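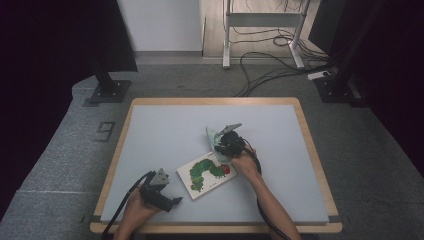 Getting the house ready before a big storm

We had 13 hours' warning of the last one, which sounds like plenty until you've spent four of them looking for the torch. I live near the front at Gukonstead, where the wind comes straight off the water, and I've got a bit of a routine going now. Pinch whatever's useful!

Outside first. Anything lighter than you are comes in or gets tied down: bins, plant pots, the washing line prop, that plastic chair you keep meaning to throw away. I lay our garden table flat on its top against the wall — it went through Marlies Oberholzer's fence once when I left it standing, and I paid £114 for the new panel.

Clear the gutters and the drain by the back door. An old serving spoon is perfect for scooping out leaves, and you can do most of it from a low stepladder if somebody holds the bottom.

Fill things with water. Saucepans, the kettle, every jug with a lid. I run a few inches into the bath as well for flushing the loo (not for drinking, obviously).

Turn the freezer right up the night before and pack the gaps with bottles of water, leaving an inch or so at the top of each. After that keep the door shut. I put a strip of masking tape across ours, mostly to stop me.

Roll old towels into sausages and push them along the bottom of any door that faces the weather. A carrier bag round the outer half helps. Wring them out and swap them when they get heavy.

Charge everything, then write your important phone numbers on paper. Mine are inside the cupboard with the mugs.

For food, think cold and boring. Oatcakes, tinned fish, peanut butter, apples, and a tin opener that you turn by hand. Rupert Wallner up the hill swears by cold rice pudding. I can't face it.

Afterwards, take photos of any damage before you start mopping, and leave wet sockets well alone until an electrician's had a look. Carpets want lifting at the edges as soon as you can manage it, with the windows open if the rain has stopped.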